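Keltard: Software for Taking a Desktop Computer Apart, Slowly

Final report, robot software project
Charito Magbanua, Santino Durán, Maribeth Cabrera
Advisor: Keir MacKinnon

1. What we set out to do

The proposal we handed in on 4th March promised a planner that could strip a desktop PC down to its chassis without human help. By June the word "strip" had been replaced with "approach and remove selected parts from," which fits worse on a poster but describes the program we wrote.

Keltard is three processes that talk over a message bus. The perception node finds parts on the motherboard and estimates where they are. The planner picks the next part and works out a path for the gripper. The controller runs the path and watches the forces. Santino wrote the controller, Maribeth wrote perception, and Charito wrote the planner and most of the apologies to the other two.

2. Workspace and frames

Everything hangs off one coordinate frame fixed to the slatted work surface. The tower lies on its side with the panel off, and the gripper always comes in from above. This saved us from the general case, which we had spent two weeks being excited about.

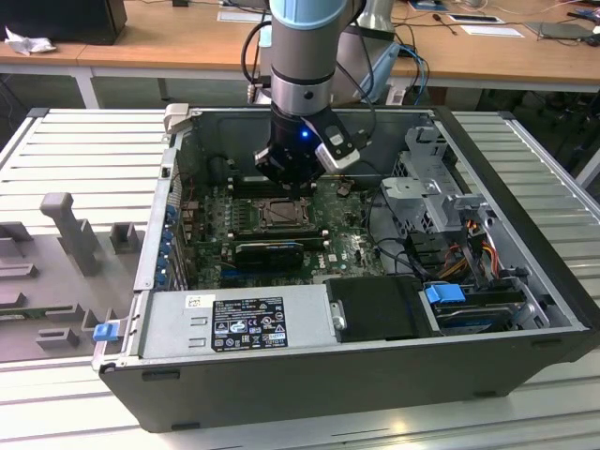
Why plan from a fixed frame instead of steering by the wrist camera the whole way down? The wrist camera loses sight of part of the target as the gripper closes in, so the fixed frame carries the last stretch of the motion and the camera is used to correct it beforehand.

The correction step is a plain one. The arm stops 80 mm above the board, the perception node takes its estimate, and the planner shifts the remaining waypoints to match. If the shift is larger than a limit in the config file, the run aborts. Our first limit was so strict that the arm refused to do anything, and for one glorious afternoon we had a perfect safety record.

3. Planning inside a box

A computer case is an unkind place for a path planner. Our collision model began as a single box for the whole case, which made the inside of the computer unreachable by definition. We replaced it with separate boxes for the power supply, the drive cage and the side walls, plus a height map for the board itself.

Cables were the hard part. They bend, they move when nudged, and they don't appear in any model you can download. We ended up marking a keep-out volume by hand wherever a bundle crosses the board. Charito would like it recorded that this was meant to be temporary. 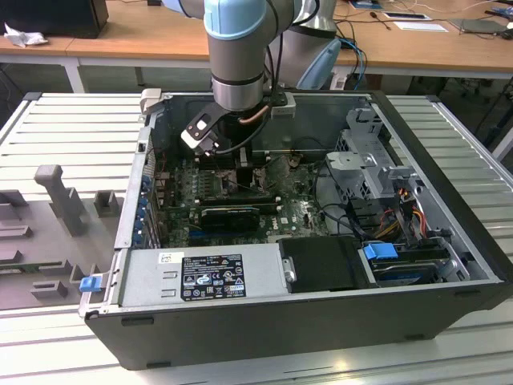
Photo: Delia Cabral / Keltard project

The sampler tries up to 210 candidate approach poses for each part and throws out any that would put the wrist or the fingers through a box. The survivors are ranked by clearance first and path length second. We had it the other way around until Santino watched a very short path go by very close to the drive cage and asked for a meeting.

4. Perception

Maribeth's detector looks for landmarks before it looks for parts. The memory slots make a good one: long, straight, parallel and dark against a green board. The CPU socket is the second, with its metal frame. With both found, the node can work out the position and rotation of the board and predict where the smaller things ought to be.

Bare metal was less cooperative. A bright reflection can have a beautifully straight edge, and our first line finder was fond of straight edges. It reported memory slots on the work surface with high confidence. We now mask everything outside the board's green region before looking for lines, a fix that took ten minutes to write and much longer to think of.

The gripper also shows up in its own camera view, so we mask that too. It doesn't move relative to the camera, apart from the fingers, and a fixed mask with a generous border was enough. 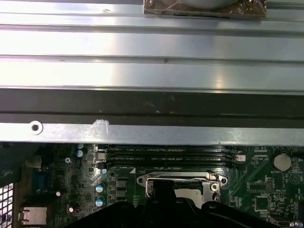
Keir MacKinnon wrote in the margin of our draft that a color mask would fall over on the first blue or black motherboard it met, and that we should fit the board outline from depth instead of "hoping all computers are green." He also wanted to know what the node does when it finds only one landmark.

It guessed, at the time of that draft. It now reports a failure and the planner backs the arm out along the path it came in on. The depth outline is on a branch called Galtilari and fits the board well when the case is square to the work surface. We haven't merged it.

5. Tooling

The most useful thing we built wasn't in the proposal. Aasen is a small replay tool that loads a recorded run and steps through the messages of all three processes side by side. Before Aasen, debugging meant three people reading three logs and each concluding that the fault lay in someone else's. Afterward the fault was usually in the timestamps.

We'd keep the replay format as it is and rewrite the viewer, which freezes if you scroll backward too fast.

6. Left undone

The keep-out volumes are still drawn by hand. The force limits are the same for every part, so they are too gentle for a stiff latch and were never tuned for a memory module. The abort limit is back in the config file, with a comment above it asking the next group not to set it to zero.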